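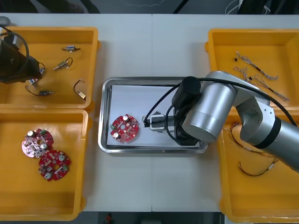 ## Session 2: sorting before you build

Right, welcome back! Last time we did the dull bit (safety, where the fire exit is, why you don't drink tea over a circuit board). Today is trays. I'm very keen on trays, as you'll find out, and I've lost enough screws in carpets to have earned it.

My layout is one yellow tray per family of part. Motors and small leaded bits go in one, round boards in another, loose wiring well away from both. Wires are sociable things and will tie themselves to a motor given half a chance. The steel tray goes in the middle, with a sheet of white paper in the bottom, and that's the one you work in.

Before you start:

- Cut the paper to fit the flat of the tray. If it rides up the sides, trim it.
- Lay motors down so the leads aren't trapped underneath.
- Pick boards up by the rim. Please. Thumbs off the capacitors!
- Anything you can't name goes in the Stivik box by the door, with a sticky label saying where you found it.

The parts list is on the Mimar sheet. It runs to 596 lines, which sounds horrid, but you only need page 7 this month. The old Agbeko list has different part names, so bin it if you've still got one.

### One board at a time

Now the bit people rush. Bring a single board across to the paper and leave its mates in their own tray. I like mine over to the left, so there's space beside it for the next part (left-handers, swap it round, I don't mind). Look at the middle hole first, then work outwards: capacitors, the green block, then the tiny stuff. Write down what you find before you fetch anything else. 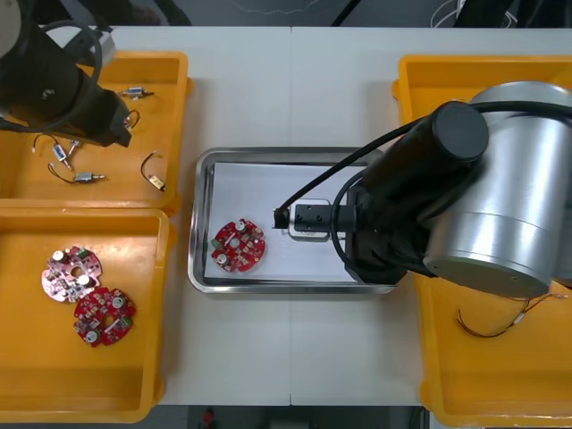 Mallovel wrote on last term's feedback form that all this sorting took longer than the building, and asked whether we could start with the parts already on the paper. Fair question, and I did try it once in May. We had 1000 bits on the go and spent the afternoon working out which lead belonged to which motor. So the trays stay.

For next time: read page 7, and bring a soft pencil and your own tweezers if you've got some.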